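Kolstead, two months in: my review

So I finally paid for a dating site. I signed up for Kolstead in January, after a friend swore it was full of grown-ups who can hold a conversation (she met her husband on Breline, so I figured she knew things). 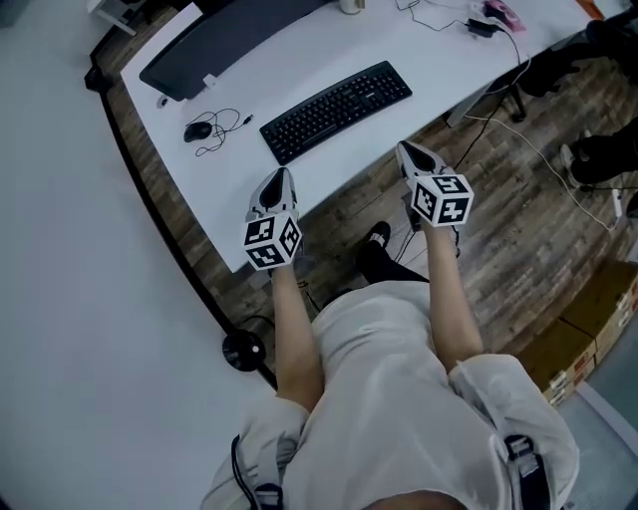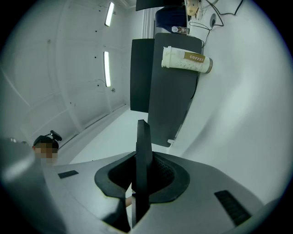 Laurinda Vieira commented that she gave up on it after 22 first messages and 2 replies, and that the men who did write back wanted to text forever. Fair! I had a few of those too. But the profiles are longer than on Breline, you get more than 1,000 characters to fill, and people really do fill them. I read one whole essay on sourdough and went out with the guy. Nice evening, no spark.

What bugs me is the search. You can't filter by distance unless you upgrade, so I kept falling for people four hours away. And canceling took me three tries.

I'd still pick it over Myklebust. I'm keeping it through spring, and I have coffee with someone new next week!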